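Stories > Short Fiction > Walness

Search stories Go

Last updated: Feb 16, 2025

The Dundstead Gauge

The river gauge at Dundstead read 2 metres in September. The operator logged it, initialled the entry and checked the colour of the water against the chart. Grey, grade 6.

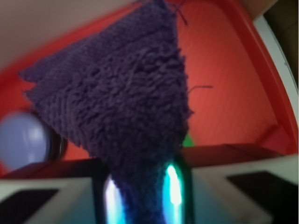

At 29 minutes past the hour the needle dropped to zero. The river had not moved. She tapped the glass, then opened the Stoletti manual to page 900, which covered faults of this type.

The page instructed her to wait. She wrote down the time and sat.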